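Product Tester Families and Craft Bench Assistants Wanted

Westholm, Drundik Activity Kits

Drundik makes paint-your-own and build-your-own kits for children aged five to twelve. We are a small company with a workshop and packing room in Westholm. Our kits are sold through toy shops, school fairs and our own website. We are looking for two groups of people ahead of the next range:

Families to test unreleased kits at home (unpaid, kits supplied)
Craft bench assistants, part time and casual (paid)

Please read the section that applies to you. You are welcome to put your name down for both, but you will need to tell us in your email, as people on the payroll can't have their own household's test reports counted.

The new range

The next range is called Rilik. It is a set of small plaster and resin-free figures that children colour in, decorate and then use as pieces in a simple board game. Each box has blank figures, washable markers, a sheet of stickers and a folded game board. There is a farm set, a harbour set and a winter set. The farm set is close to finished. The harbour set still has problems with the lighthouse, which tips over, and the winter set has only been seen by people in our own building.

We want to know whether a child can open the box and get started without an adult reading the instructions aloud. We also want to know how long the markers last, which stickers peel and what gets lost first.

Part 1: Test families

We need 50 households for this round. You should have at least one child between five and twelve who lives with you all or most of the time. Grandparents and other carers can apply if the child is with them regularly.

What you would do:

Receive one kit by post in August, with a return envelope.
Let the child use it in their own way over a fortnight.
Fill in a short form after the first session and a longer one at the end.
Send back the markers, used or not, so we can weigh them.
Keep the finished figures. They belong to the child.

The forms are in English, on paper or online. The first takes ten minutes. The second takes longer and has space for the child to write or draw. If your child hated the kit, please still send the form in. We get plenty of polite answers and they are hard to use.

You don't need to be good at craft or own any supplies. A table, some newspaper and an old shirt are enough. The markers are made to wash out of cotton, but we have not finished testing them on wool, leather or unsealed timber, so keep them away from the good couch.

Please don't post photos of the figures or the box online until the range is in shops. You can show friends and family at home.

Children with allergies can take part. Tell us what the allergy is and we will send the ingredient sheet for the markers and the sticker glue before we send a kit. The kits contain small parts and are not suitable for households where a child under three would be able to reach them.

Part 2: Craft bench assistants

We are hiring two part-time assistants for the sample bench, plus a casual list for the busy months before Christmas.

The bench makes the finished samples that go into shop displays, catalogues and the fronts of boxes. Every display figure is coloured and decorated by hand using only what comes in the kit, so that what a customer sees in the shop is something they could make themselves. It is repetitive work. You might do the same hen in the same three colours for a whole morning.

Duties:

Colouring and decorating display figures to a reference sample
Placing small stickers and trims neatly, with tweezers or a fine tool where needed
Checking incoming blanks for chips, air bubbles and rough seams
Writing up any step in the instructions that is unclear or wrong
Packing samples for shops and keeping the sample register up to date
Wiping down benches and capping markers at the end of each shift

You will need:

A steady hand and patience with very small things
Good close vision, with or without glasses
Reasonable colour matching (there is a short check at the trial)
Clear handwriting
The legal right to work here

Useful but not required: experience in model making, cake decorating, nail art, jewellery, sign painting or miniatures. Please attach a few photos of anything small you have made or decorated, in whatever field. Phone photos are fine. 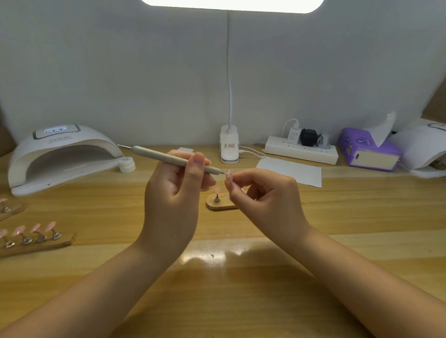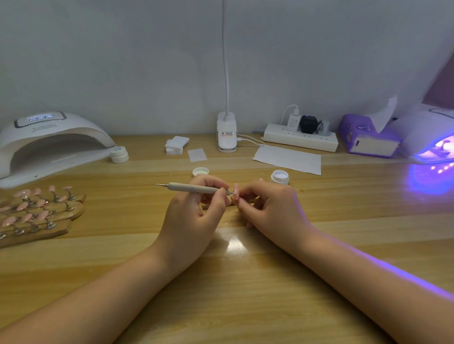
Detail work on nail tips with a fine tool.

Hours and pay

The two part-time positions are three days a week, starting at 9 in the morning and finishing at 3 in the afternoon, with a half-hour unpaid lunch break. The days can be settled between the two of you and the bench supervisor. We try to keep shifts inside school hours all year, but there will be some later finishes in the month before the Christmas orders go out. You will get the roster for that month well ahead.

Casual shifts are the same length and are offered by text message. You can turn down a shift without being taken off the list.

The hourly rate is paid from the first shift, including the trial, and superannuation is paid on top. The full rate sheet is sent to everyone who is offered a trial, or you can ask for it beforehand. We don't pay by the piece. A new assistant is slower than an experienced one and we allow for that.

The workshop

The sample bench is on the ground floor of the Rengifo building, at the back, past the packing room. There is step-free entry from the car park and an accessible toilet on the same level. Benches are adjustable and most people sit to work. Each place has its own lamp. The radio is on most of the day at a low volume. If you need a quieter spot, there is a smaller room with one bench that can be used by arrangement.

Street parking is free but fills up early. The bus stops across the road. There is a kitchen with a fridge and a microwave, and bikes can be kept inside the roller door.

How to apply

Test families: send an email with your name, postal address, the ages of the children who would take part and any allergies. Put TEST FAMILY in the subject line. We choose households to get a spread of ages and won't be able to take everyone. The last round drew 900 replies. If you miss out, we will keep your details for the following round unless you ask us to delete them.

Bench assistants: send a one-page résumé, your photos and a few lines saying whether you want part time, casual or either. Put BENCH in the subject line. A cover letter isn't needed. People on the shortlist will be asked in for a paid trial of two hours, which includes the colour check, decorating a figure from the farm set and sorting a tray of blanks. You will hear from us either way.

Contacts

Questions about testing: Lina Semaan, family testing
Questions about the bench jobs: Doğukan Baysal, sample bench supervisor

Both can be reached through the contact form on the Drundik website or by leaving a message at the packing room counter. Doğukan is at the bench most mornings and is easier to get hold of after lunch.

Applications for both close at the end of July. Kits go out to families in August, and the part-time positions start the same month.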